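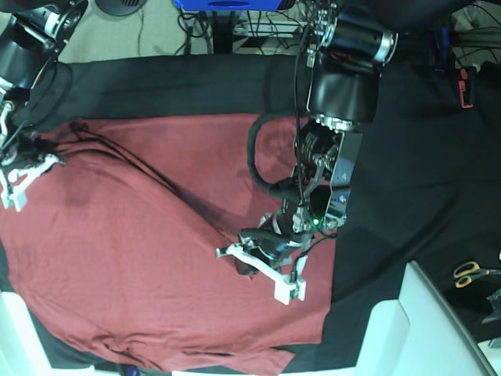
2023年11月16日 業務アプリ開発者の集まり、午後の二コマ目。昼食直後。照明は落とさないでもらうこと(受付で頼む)。

## 始める前に

- 水を演台の左に置く。右に置くとマイクのスイッチに当たる。
- 発表者モードの文字サイズを最大に。
- Sultitikのデモ用アカウントでログイン済みか確認。前回は二要素認証のスマホを上着のポケットに入れたままクロークに預けた。
- 本番環境のタブは全部閉じる。全部。

## スライド1 題「その項目、誰が入力していますか」

まず手を挙げてもらう。「自分の会社の業務画面に、何のためにあるのかわからない入力項目がある人」。たいてい全員挙げる。挙げない人は画面を作った側の人なので、そっとしておく。

自己紹介は短く。Bretiaで社内システムの画面まわりを担当。受注、出荷、請求、返品。要するに、使っている人から感謝のメールが来ない部署。来るのは「ボタンが消えた」という件名のメールで、開くとたいていブラウザの拡大率が変わっている。

今日は画面をきれいにする話をしに来たのに、色の話もアイコンの話も出てこない、と先に断っておく。期待して来た人は隣の部屋がちょうどデザイントークンの回なので、今なら間に合う。(本当に出ていく人がいたら笑って手を振る)

## スライド2 Lidachとは

うちの基幹システムの愛称。正式名称は長く、稟議書でしか見かけない。

説明すること:

- 画面は受注から返品まで21本。
- 利用者は4,000人以上。派遣の方と、販売店の方も含む。
- カスタム項目、つまり標準にはなくて後から誰かの要望で足した項目が1,873個。

最後の数字は少し間を置いてから言う。前に社内でこれを話したとき、役員の一人が「多いのか少ないのか」と聞いた。よい質問だった。比較対象がないのでその場では答えられず、帰って調べたら、標準で付いてくる項目より多かった。家を買って、家より大きい物置を建てたようなもの。

ここで、足した人を笑いものにしないこと。一つひとつの要望には筋が通っている。半分くらいは自分の名前で承認している。

## スライド3 受注画面のスクリーンショット(ぼかしあり)

スクロールして見せる。黙って、最後まで。途中で何か言いたくなるが我慢する。

下まで着いたら「備考」「備考2」「備考(新)」「備考(新)予備」を順に読み上げる。

補足したくなったら以下のうち一つだけ:

- 「備考(新)」は「備考」が短すぎたために作られた。文字数を延ばせばよかったのだが、当時は延ばすほうの申請書のほうが三枚多かった。
- 「予備」には本当に予備が入っている。「予備」と入力されている。必須項目だったので。
- 「FAX到達確認区分」は現役。ここで笑う人がいたら、現役なのだと繰り返す。

## スライド4 最初の失敗

正直に話す回。

最初にやったのは、画面の作り直しだった。新しいUI部品のYurtを入れて、余白を取り、文字を大きくし、角を丸くした。Yurt自体はよい部品で、これは名誉のために言っておく。キーボードだけで一通り操作できるし、日付欄に和暦を入れても怒らない。

結果、同じ数の項目が、前より広い間隔で並んだ。受注画面の縦の長さは倍近くになった。経理から来た感想が「見やすくなりましたが、遠くなりました」。この一文は今も自分の席に貼ってある。

さらにタブで分けた。長いなら分ければいい、と誰でも思う。分けたら、必須項目が三つ目のタブに隠れて、登録ボタンを押すと「入力に誤りがあります」とだけ出るようになった。どこに誤りがあるかは、タブを順にめくって探す。宝探しとしては出来がよかった。

時間が押していたらこのスライドはタブの話だけにする。

## スライド5 聞いてみた、という段階

次に利用者に聞いた。アンケートで「不要な項目はどれですか」。

回答を大ざっぱに分けるとこうなった。

- 自分の部署が入れない項目は、いらない。
- 自分の部署が入れる項目は、いる。
- 自分の部署が入れているが嫌いな項目は、法律で決まっている。

三番目について、どの法律かを問い合わせたら、法務から「こちらでも初めて聞きました」と返ってきた。誰も嘘はついていない。前任者から引き継ぐときに「これは法律だから」と言われ、そのまま次の人に言っている。口伝の法律がいちばん改正しにくい。

アンケートは無駄だったかと質疑で聞かれたら、無駄ではなかったと答える。怒っている人の連絡先が手に入った。あとで全員に試してもらった。

## スライド6 Sultitikで数える

ここから本題。社内の計測ツールSultitikの画面に切り替える。

**切り替え前にネット接続を見る。だめなら録画のほうを流す。録画には音声がないので自分でしゃべる。**

測ったもの:

- その項目に値が入った回数
- 値が初期値から変えられた回数
- 値がどこかの帳票、連携、検索条件で読まれた回数

大事なのは三つ目。入力された回数だけ見ると、必須項目が全部「よく使われている」に入る。必須なのだから当たり前で、出口が一つしかない建物で出口の人気を調べているのと変わらない。

一年分のログを突き合わせたら、1,447個が一度も読まれていなかった。

(間)

書かれてはいる。毎日、人の手で、丁寧に。書かれたあとの行き先がない。

この数字のあとで会場が静かになりすぎたら「ちなみに『予備』は読まれていました」と言う。月次の連携ファイルの列を埋めるために、実際に使われている。相手先のシステムで何になっているかは、怖くて聞いていない。聞いたほうがいい。

測り方で間違えたところも話しておく:

1. 表計算ソフトへの書き出しを「読まれた」に数えるかどうか。最初は数えた。すると全項目が使用中になった。全項目書き出しのボタンがあるので。
2. 年に一度しか動かない処理。棚卸しと年度替わり。4月をまたいで測らないと、消してはいけないものを消す。うちは最初の集計で4月が入っておらず、危うく年度更新フラグを捨てるところだった。
3. 印刷。紙は計測できない。プリンタの横に立って見るしかなく、立っていたら紙の補充を頼まれた。

## スライド7 消す前に隠す

いきなり消さない。段取りはこう。

まず必須を外す。それだけ。見た目も位置も変えない。二週間ほど放っておくと、入力率が勝手に落ちる項目と、落ちない項目に分かれる。落ちない項目は誰かが要ると思っているので、その人に会いに行く。

次に「その他の項目」という折りたたみに入れる。開いた人の数を測る。初日はみんな開く。何が隠されたか知りたいから。翌週からは減る。

それから画面から外す。データは残す。データベースの列まで消すかは別の話で、今日は踏み込まない。ここで必ず質問が出るが、「休憩時間に」と言う。休憩時間に来た人には、まだ消していないと白状する。

問い合わせ窓口には、外した項目名の一覧と、戻してほしいときの申請先を渡しておいた。申請書は一枚。足すときの申請書より短くするのに、ずいぶん会議をした。

## スライド8 Annelore Lindemannの付箋

Annelore Lindemannは出荷側の業務責任者で、この取り組みにいちばん反対していた人。本人に話す許可はもらってある。名前を出すなら付箋のことも話せ、と言われている。

反対の理由は「画面から消えた項目は、付箋になって戻ってくる」。

外した項目の一つが「搬入口メモ」だった。ログの上では誰も読んでいない。帳票にも出ない、検索もされない、連携もない。完璧な候補。外した三日後に出荷事務所へ行ったら、モニターの縁が黄色くなっていた。裏の搬入口、午前のみ、犬注意。

画面を開いて目で読んでいたわけで、Sultitikには表示しただけの項目は記録されない。計測ツールに視力はない。

搬入口メモは翌日戻した。ついでに場所を住所のすぐ下に移した。今回の仕事で利用者にいちばん喜ばれた変更は、この戻した一個だった。減らす話をしに来て言うのもつらいが、そうなのだから仕方がない。

これ以来、外す候補の一覧は印刷して現場に持っていき、目の前で画面を開いてもらいながら確かめている。時間はかかる。コーヒーは出る。

## スライド9 新しい項目の受付票

減らしても、蛇口が開いていたらまた溜まる。要望の受付票に質問を足した。

- この値は誰が読みますか(部署名ではなく人の役割で)
- 読んだ人は、それで何を変えますか
- いつ見直しますか

二つ目が空欄で返ってくることが多い。空欄のまま差し戻すと、半分は二度と来ない。残りの半分は電話が来る。電話のほうが中身がいいので、急いでいる人には最初から電話を勧めている。

三つ目の見直し日を入れると、期日に自動で通知が飛ぶ。通知の宛先は要望した本人。異動していたら後任。後任は当然「何の話ですか」と返してくるので、そこで外せる。人事異動がこんなに設計の役に立つとは思わなかった。

自分のチームからの要望も同じ票を通す。最初に差し戻されたのは自分の票だった。「将来使うかもしれない」と書いた。ほかの人がそう書いたら絶対に返している。

## スライド10 現在の受注画面

スライド3と同じ速さでスクロールする。すぐ終わるので、しゃべることを用意しておく:

- 「備考」は一つになった。文字数も延びた。申請書は三枚多く書いた。
- タブはやめた。エラーは項目の真横に出て、登録ボタンを押すとそこへ飛ぶ。
- FAX到達確認区分はまだある。

返品画面は手つかず。聞かれる前に言う。返品画面には別の神がいる。

## 質疑の控え

**Yurt以外の部品でもできるか。** できる。項目を数えるのに部品は関係ない。旧画面のまま始めていれば作り直しの分は安く済んだ。順番を間違えたので、まねしないでほしい。

**販売店の利用者にはどう説明したか。** 画面の上にお知らせを出した。読まれなかった。次に、外した項目のあった位置に「この項目は入力不要になりました」と一か月だけ表示した。これは読まれた。表示をやめたら「お知らせが消えた」という問い合わせが来た。

**経営層をどう説得したか。** 受注画面を一件、最初から最後まで役員に入力してもらった。途中で電話が鳴って出ていった。戻ってきたらセッションが切れていた。予算はその週に付いた。

**計測は監視にならないか。** 個人単位では取っていない。項目と部署までで、部署も人数が少ないところはまとめている。労使の説明会で集計の実物を見せた。ここは茶化さず、まじめに答える。

**AIで自動入力すれば減らさなくてよいのでは。** 誰も読まない欄を機械が埋めてくれる、という構成になる。電気代の話をして次の人に振る。

残り五分の札が出たらスライド9を飛ばして10へ。司会の人が名札を返してくれと言うので、帰りに首から外すのを忘れない。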